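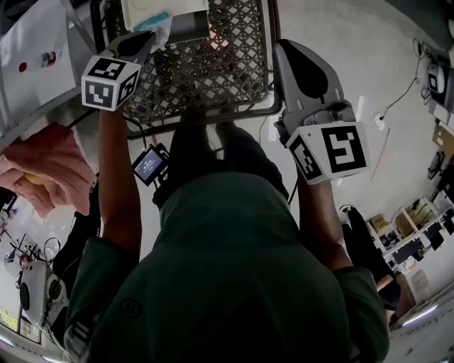
Kirsty Pryor

I had been promising myself a trip to the Birwood open afternoon ever since Bimla Srivastava mentioned it to me in February, and I'm so glad I finally went (two trains and a rather damp walk up from the station, but never mind). The lab is one big pale-floored room, with cables everywhere and boxes on the shelves, and it felt lived in, which I liked very much.

What I had come for was the software, and Marcelle Gilbert was kind enough to let me stand behind her desk for most of an hour. Somebody holds a gray-housed gripper in each hand and packs a crate or takes things out of it, and the marker cubes at the wrists let her program, Soro, work out where each hand is and which way it's tilted. I'd always supposed the black-and-white squares were some sort of label! When one cube is turned away or hidden behind an arm, Soro fills in the path from what it saw before and after, and Marcelle showed me a stretch where it had guessed badly and the left hand appeared to leap sideways through the crate wall. She marks those by hand and sends them back to be worked out again.

They have 4000 recordings so far, of which 2278 have been through her checks. The mesh crates are the awkward ones, she told me, as the planner would love to treat the sides as solid and the depth readings say otherwise. Dayana Bermúdez looks after that part, and we had a long and very cheerful talk about whether a planner should be told what a crate is or left to find out. I was on the side of telling it. She wasn't, and she had graphs.

Tea was in the corridor, with good shortbread. Bimla tells me the next one will be over at Tindall, and I've already put my name down.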